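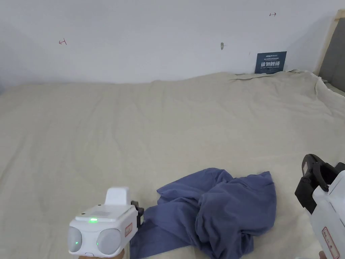
The sign says it in big Chinese, and then again underneath: DO NOT TOUCH, PLEASE.

25 May 2021

I have been reading about thread count again, which tells you what sort of spring it has been. Our fitted sheet gave up in April, with a rip from the corner elastic to somewhere near my knee, and I went looking for a new one in the belief that it would take ten minutes.

The first set I found was from Trellano, who were offering 700 thread count cotton for less than I pay for a pair of school shoes. A few tabs later there was a seller promising 2586. I read that three times. I would like to meet whoever settled on the six at the end.

I am no textile expert but I can do a sum. Thread count is meant to be the number of threads running up plus the number running across in one square inch of cloth. There is only so much room in a square inch. The usual trick, as far as I can make out, is to take a yarn twisted together from several thin strands and count every strand as if it were a thread of its own. Do that and your number shoots up while the cloth stays much as it was, or gets heavier and hotter.

My friend Eftychia Tzavaras made curtains for a living for years and has no patience with any of this. I rang her and read out the 2586 and she laughed so long I put the phone down on the worktop and filled the kettle. Her view is that you want a decent long cotton fibre, a plain weave if you sleep hot, and a number somewhere in the low hundreds that the shop isn't shouting about. She also thinks "Egyptian" on a packet means very little unless somebody can say who checked it. I asked how an ordinary person is supposed to tell. "Feel it," she said, and hold it up to a window.

Well, fine, but how? Nearly everything is sold in a sealed plastic sleeve or as a photo on a website. I went into the bedding place in Skirkunbridge on Saturday and there was one sample square per brand, each stapled to a card and handled by half the county. The Fera one felt lovely. It also felt like it had been ironed with something out of a bottle, and that sort of finish tends to go in the first few washes. I have been caught that way before - a duvet cover that was silk on Monday and a tea towel by the end of the month.

Then there is bamboo. A lot of bamboo bedding is viscose, so the plant has been through a good deal of chemistry before it gets anywhere near your pillow. It may well be very nice to sleep in. I just don't believe it is "naturally" anything, and I don't believe it will improve my skin.

In the end I bought a plain cotton percale set from Phùng, on the word of Tín Lục from my evening class, who has had his for four years and boil-washes it. The label says 200 and nothing about pharaohs. It cost more than the 700 one, which annoyed me all the way home.

It has been through the wash twice now. It creases like mad and it's a bit crisp - I quite like crisp. I'll report back after the summer, when I'll know whether the elastic is any good.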